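How does a story get into another language?

Say Dilani Begum writes a story about a goat who hates Groltbridge. She writes it in Bengali. You only read English. Somebody has to carry the goat across.

That somebody is a translator, and the job is harder than swapping words. Jokes are the worst. A pun that's hilarious in one language can be a sentence about soup in another, so the translator makes up a new pun and hopes the goat doesn't mind.
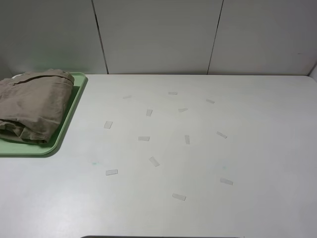
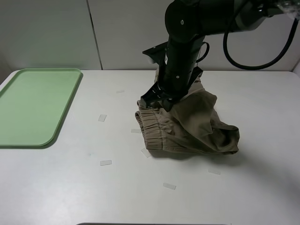
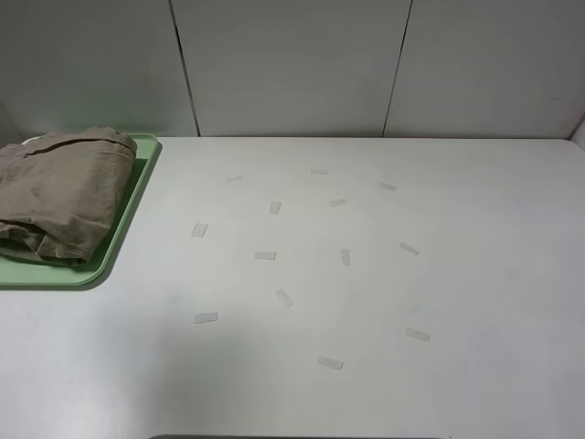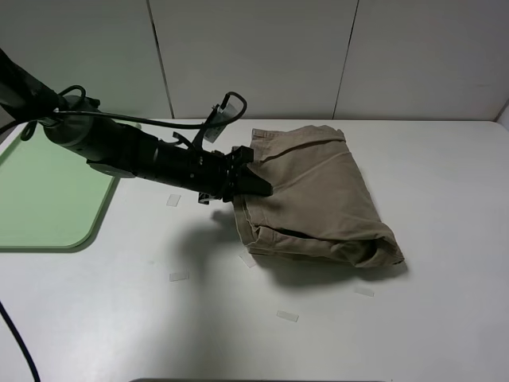

Rhymes come next. Then there's the colour of a word, meaning whether it sounds posh, rude or like your nan.

Dilani's book has 4,000 words. Her translator, Aled Bevan, spent a whole morning on one of them. It was the noise the goat makes.

Next time you read a book, look for the translator's name. It's often in very small print.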